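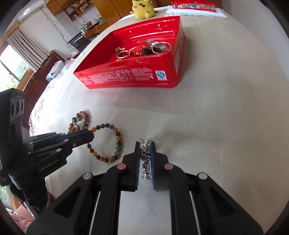

Room check: jewellery on the bed, tray and bedding
Trullemeck guest rooms, upper floor
Date of check: 10th November
Next check: February

Please fill in one line for each point. Write OK, Repair or Remove, and then the comment.

1. Bed cover
OK. White cover, suitable for sorting small things on it. Please shake it over the bath and not from the window, otherwise a bead can be lost in the yard.

2. Beaded bracelet, round glossy beads in mixed colours (amber, orange, brown, black, blue, green)
OK. I pulled the cord softly on both sides and it came back to its size. The knot is holding. Keep away from children under three years, as it is written in the house rules.

3. Bracelet with larger brown wooden beads
Repair. The cord is thin near one of the blue beads. It will maybe hold until the winter, but I prefer that it is changed now. The Firkusora shop sells the elastic cord in reels of 22 metres, one reel is enough for both bracelets and more. Do not put this one in water.

4. Silver chain ornament with small links, charms and loops
OK with remark. One loop was a little open and could catch on knitted clothes. I closed it with the flat pliers. Check the same loop again at the next visit. Lift this piece by the top and let it hang free before you lay it down, so the links do not make a knot.

5. Red tray
OK. Corners are smooth, I passed a cloth along all of them and no thread was caught. The tray may stay on the bed only during sorting. At night it goes back on the shelf. Maximum load by our own rule is 600 grams, for jewellery this is never a problem, but guests have put cups in it.

6. Storage pouches
Remove two, the closing string is broken. New ones are ordered from Fedwood, order line 31. Until they come, use one clean envelope for each piece and do not mix the chain with the beads.

7. Lamp by the bed
OK. Cable is without damage. The shade must stand a minimum of 200 mm from the curtain, I moved it a little to the left.

8. Floor beside the bed
OK. Swept after the sorting. One loose bead found under the bed, it does not belong to the bracelets in points 2 and 3. I put it in the small jar of the Tsao room.

Open points: new cord for point 3, pouches for point 6, second look at the loop in point 4.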